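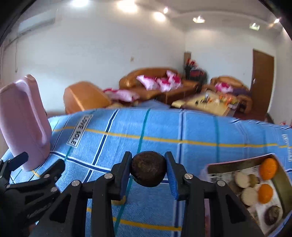

Pink pitcher and dark purplish-brown produce on a checked tablecloth.

Checked tablecloth

A checked tablecloth is a cloth table covering patterned with stripes that cross at right angles. It is one of the most cheerful and forgiving of all household textiles, at home under a birthday cake or a pile of unpeeled vegetables. Colors run from the plain red and white of picnic cloths to wide mixes of blue, teal and yellow, and some makers add printed patches of lettering.

Pattern

In a woven check, the stripes are made by changing the color of the yarn in both directions. Where two stripes cross, the colors blend into a third shade, and much of the charm of the cloth comes from these small squares! Printed checks are made by laying color onto finished fabric. They allow sharper outlines, lettering and very narrow borders, but the back of the cloth is usually paler than the front.

The Hovcombe check, named for the mill town of Hovcombe, sets broad dark stripes on a light ground and edges each one in white. A surviving pattern book from the town holds 1,657 swatches, a wonderful record of how much variety can be drawn out of a few straight lines. The related Ninh check has thinner stripes, spaced unevenly.

Use

Checked cloths are popular in kitchens, where the busy pattern hides small stains between washes. They make a lively ground for plain pottery and solid-colored pitchers, and for dark produce such as plums, beets and eggplants. A square cloth of 66 inches suits most small tables. Otico, a weaving workshop in Ekusgate, made its early cloths 74 inches wide so that the sides would hang low.

Care

Cotton checks can be machine washed with similar colors. Ironing while slightly damp keeps the stripes straight.

See also: Gingham, Oilcloth, Table runner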